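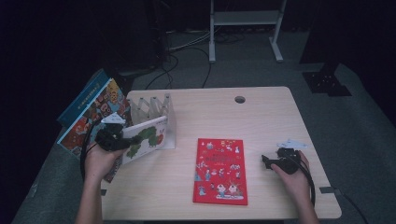 2/24/25

Did the kids' books tonight, or some of them. Tsung-han swears by the folding book stand, the white zigzag thing that opens out like a baby gate. I remain unconvinced. He says it "adjusts to any collection." So does a shelf, if you push the books along it.

The trouble is that picture books come in every size except the same one. The red hardcover is easy enough. The white one with the green leaves on the front goes in the stand, comes out of the stand, and I can't say it looked better in either place. And then there are the big ones, the dark blue and the one with the blue border and about a million little cartoon people on it, which I don't trust in there at all. Those can lean.

Chibuzor wants them sorted by age. I asked who decides what age a book is and he said it's printed on the back. Sure, and the back also says it will "spark a lifelong love of reading." I have read one of these out loud nearly 40 times since June and what it has sparked is a sore throat.

My own suggestion was to sort by how much I can stand them. Voted down, two to one.

We also had the talk about getting a real bookcase again. Tsung-han found one called the Brosine, 14 inches deep, free delivery, 1,699 reviews and somehow every one of them thrilled. I don't believe in a bookcase that has never let anybody down. Chibuzor thinks I should measure the wall before I complain, so now I have to find the tape measure.

Left the red one out on the table for tomorrow. The rest will be on the floor by breakfast whatever system we pick.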